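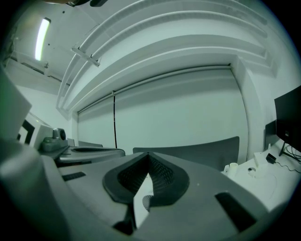 Work room at Rumar, looking towards the window: hand-held gripper in front, desk and monitor to the right.

Rumar Household and Shop Tasks Group
Minutes of the meeting held on 27 November 2023

Present: 11 members. Apologies were received from two. The representative of Ponce joined for items 3 to 5.

1. Minutes of the previous meeting

Agreed as a correct record, with one change. Under item 6, "shelf facing" should read "shelf filling". The group has not looked at facing and has no plans to do so before spring.

2. Matters arising

The second load of crockery has been bought. Receipts went to the office.

The question of who pays for breakages during trials at the Juseo shop is still open. Juseo have asked for a figure in writing. The chair will send one.

The group's page on the website still lists window cleaning as a current task. It was dropped in the summer. To be taken down.

3. Recording of demonstrations

The group has 364 usable demonstrations made with the hand-held grippers. Most are of clearing a desk or table: picking up cups, moving small boxes, putting leads to one side. Folding is the next largest set. Wiping has the fewest.

It was noted that people differ a good deal in how they pick up a cup. Some take it by the rim and some round the body. One member thought everyone should be told to do it the same way. Others felt the variety was useful, as cups in a real office or kitchen are left in all sorts of positions. No change for now, but each person should write down which grip they used.

Loose cables were discussed at some length. A cable on a desk looks simple to a person, who will lift it out of the way without thinking. The machine tends either to ignore it or to drag whatever is on the other end. Ponce said they had the same trouble with string and carrier bag handles in their own work. Agreed that cable tidying should be treated as a task of its own and not as part of desk clearing.

4. Results on household tasks

The arm was given 16 attempts at clearing a laid table into a washing-up bowl. It finished 11 without help. Of the other five, three stopped at a plate lying flat on the table, one dropped a fork and carried on as if it were still holding it, and one was halted by the operator.

Members asked how long it took. The average was 15 minutes for a table a person would clear in under two. The chair said speed was not the aim of this round, but several members said it would be the first thing any household asked.

Folding towels is fair. Folding shirts is poor and the group should stop saying otherwise in talks. Emptying a dishwasher has not been tried with glasses.

There was some disagreement over the summary for the annual report. The draft said that machines "can now carry out common household chores". After discussion this was changed to "can carry out parts of some household chores, slowly and with a person nearby". One member asked for it to be recorded that they found the new wording too gloomy.

5. Shop-floor tasks

Ponce reported on shelf filling at Juseo. Boxed goods of one size go well. Mixed goods do not, and soft packets are the worst. Staff at the shop were patient but said that setting up the machine and moving it out of customers' way took longer than filling the shelf.

Ponce would like to try a night session, with the shop closed. The group supported this, provided two people are there throughout. Ponce to speak to Juseo about keys and insurance.

Flolletti have asked whether the machine could sort returned hangers. It was felt this might suit it better than the shelves, as the work is dull, the items are alike and no customer is present. A visit to Flolletti will be arranged.

6. Work room

The heating is on a timer and goes off before the evening sessions end. The office has been asked to change it.

Spare finger pads are running low. Order to be placed this week.

Drinks are to be kept away from the keyboards.

7. Any other business

A school has asked for a talk. Agreed in principle, without a live demonstration.

8. Next meeting

To be fixed by email once the Flolletti visit is settled. The breakages figure and the night session will be on the agenda.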